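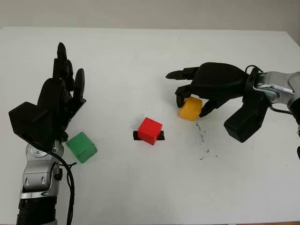

3. Small Houses and the Intimacy of the Two-Hander

We turn now to the question that first drew us to this study, which is what happens to a play written for two actors when it is moved from a small room to a large one. Anyone who has spent many evenings in the theater will have a feeling about this already, and we had ours, but feelings are slippery things and we wanted to set them beside something a little firmer. The company whose work we follow in this section, the Serkel Players, gave us a rare chance to do that. They staged the same production of Alix, a one-act play for two performers, first in the converted chapel at Manum, which holds 89 people when every chair is out, and then in the Gosselin Theater, which seats up to 800.

The play itself is a modest piece of writing. A mother and her grown daughter, the Alix of the title, spend a single night packing up a house that has been sold against their wishes. Very little happens in the ordinary sense. They quarrel over a lamp, they eat standing up, and near the end the daughter reads aloud from a letter that her mother has kept from her for most of her life. The whole weight of the piece rests on what the two women hold back from each other, and it is hard to imagine a script that asks more of silence.

At Manum the front row sat close enough to the stage that people drew in their feet when the actors passed. We attended 8 performances there, all in February, and the notes we made afterward return again and again to small sounds: a coat being folded, a breath taken before a line and then not used. The chapel has a stone floor and very little to soften it, and the director had wisely decided to leave it that way. Spectators we spoke to in the porch seemed reluctant to talk at first -- several simply wanted to stand there for a while -- and when they did talk, they spoke about the characters as if they had been overheard through a wall. 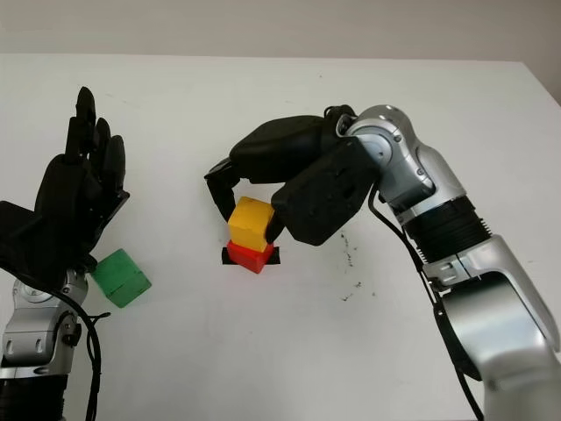
3.1 The Move to a Larger Stage

The transfer to the Gosselin kept the cast, the script and nearly all of the blocking. What changed was scale, and the company was quite open with us about how worried they were. The set was widened, the lamp was replaced with a taller one, and the letter scene was moved downstage so that the upper balcony would have a fair chance of following it. No microphones were used, a choice we admired and, sitting in the back rows, sometimes regretted.

The most interesting change was one that had not been planned. In the chapel the long pause after the letter had been left to the actors, who stretched or shortened it as the night seemed to call for. In the larger house they found that the pause had to be signaled in advance, with a turn of the shoulders or a hand laid on a packing case, or the audience would take it for a forgotten line. A silence that had belonged to two people became a silence that was performed for a crowd. We do not mean this as a complaint, and some of our own party preferred it, finding in the second version a grandeur that the first had never reached for.

Laughter behaved differently too. At Manum the quarrel over the lamp drew a few embarrassed chuckles, quickly swallowed, while at the Gosselin it brought real, rolling laughter that the actors learned to ride and, by the end of the run, to invite. The mother in particular grew funnier and a good deal warmer. This softened the last scene in a way the playwright may not have intended -- it is difficult to judge a woman harshly once she has made a full theater laugh.

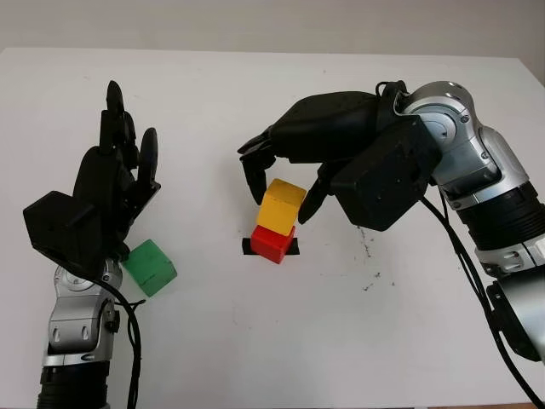 3.2 Reading the Two Versions Together

Earlier writing on chamber drama has tended to treat the small room as the natural home of such plays and the large one as a sort of compromise. Our time with Alix makes us hesitate over that view. The script supports both readings, and the stage directions, sparse as they are, give no hint of the size of space the playwright had in mind. We would suggest that the two versions be treated as separate performance texts, each with its own rhythm and its own idea of who the audience is supposed to be. In the next section we look at the prompt books from both venues, where the timing of the letter scene can be followed in the stage manager's own pencil marks.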